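Sorting the bin of bars

I finally got to the metal bin on Sunday. It has been on my list since November, and every time I walked past it I put something else in it, so it was only getting worse.

The bin is an open grey one. I got it secondhand from a shop in Burnau that was clearing out its back room, and I paid 11 for it, which I thought was fair. The floor of it was worn when I bought it and it is more worn now. I don't mind. A bin for bar stock is going to get scratched, and I would sooner scratch this than a good shelf.

What goes in it is red bars and green bars. I started with the red ones, ordered from Guvard, and for a long time that was all I had. Then Guvard stopped carrying the lengths I wanted and I moved over to Tudilness, and theirs come in green. The two are the same thickness, so they can be used together. I keep the colors apart anyway, because the green ones are a little harder to cut and I like to know which one I am picking up.

By the time I started, the bin had a lot more in it than bars. I took everything out and laid it on an old sheet. There were offcuts, a tape measure I had already replaced, packing paper, two gloves that didn't match, and a paper bag of screws from when I put up the shelves. The screws went in the screw drawer. The paper went in the recycling. I kept the gloves, and I probably shouldn't have.

Then I went through the bars. My rule used to be that I kept anything longer than my hand. That is how you end up with a bin you can't find anything in. The new rule is 70 millimeters and up for the small tray, and only the pieces I have a use for this winter go back in the bin. Anything under 70 goes in the scrap bucket. I measured the first few and after that I did it by eye.

I have one length that I cut down from a 2000 millimeter bar, and I had been looking for the rest of it for months. It was standing behind the door the whole time, with a coat over it.

Cleaning the bin took longer than the sorting. There was a layer of grit in the corners that the vacuum wouldn't lift, so I scraped it with a putty knife and then wiped everything down with a rag. The marks on the floor of the bin didn't come off and I didn't expect them to. I thought about lining it with a rubber mat. I had a mat cut to size in the last bin and the grit just got underneath it, so I left this one bare.

The long red one goes against the far wall. That is the only piece with a fixed place. Everything else can lie however it lands, as long as it lies flat and I can see it. I tried dividers once. I made 2 of them out of scrap wood and they took up so much room that the bars had to be stacked, and then I was back to digging.

I still have to deal with the small tray, and I want to write the lengths on the ends with a paint marker. The one I bought had dried out, so that will wait until I'm next in Burnau. I also owe a few green pieces to a neighbor who lent me his when I was fixing the bench before Crăciun, and I have set those aside on the windowsill so I don't put them away by mistake.

Next on the list is the drawer with the hinges. I opened it, looked at it, and closed it again.

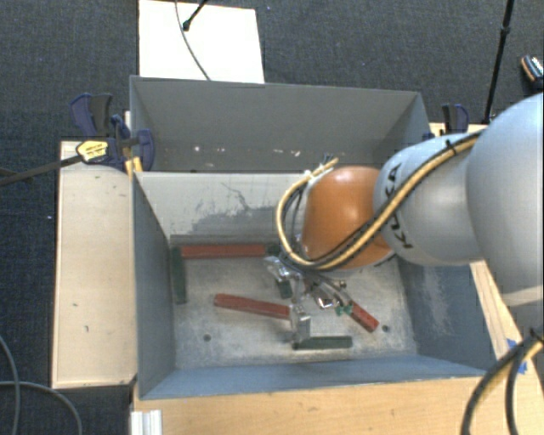 The bin with the red and green bars in it.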